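Wednesday, April 7, 2021

Pusher arm, notes after the evening session

Got so much done tonight! Oddur finally sorted the backlash in the shoulder joint (a loose grub screw, after all that swearing at the gearbox) and the arm now goes where we send it. Ran the homing routine over and over while Meifang watched the current readout and it never once drifted. I am very happy with this thing.

Loop rate is still 500 Hz with the new driver code. I tried pushing it and got dropped packets, so back it went. Encoder count at the far stop reads 3948, write that down somewhere better than here.

Then on to the blocks. Tip down near the board, table coordinates zeroed, and we started on typed commands like "push the green star toward the yellow hexagon." 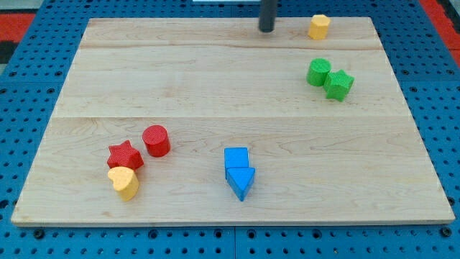
Grandden Shared Workshop, Robotics Bench Group

I love the colors on these. Red and green each come as a cylinder and a star, so the parser can't cheat by listening for the color alone, it has to get the shape too. Same with yellow, heart or hexagon. Jingyi wants to add commands like "pull the blue cube away from the triangle," but a plain round rod can't pull anything, so it would have to go around the back and shove. Fun problem though!

Touching pieces are the next headache. When two of one color sit right up against each other, like the green pair, my blob finder wants to call them a single block. Going to try splitting on the outline first, then maybe Rongrong's template idea if that flops.

Also the seams in the board. Want to check whether a block catches when it slides across one. Could sand them, could leave them in as a free robustness test. Leaning toward leaving them.

To do:
- threadlock on the shoulder grub screw
- exposure fixed, no auto
- ask Xiaoqing for the spare power supply
- log file 229 has a bad timestamp, skip it when replaying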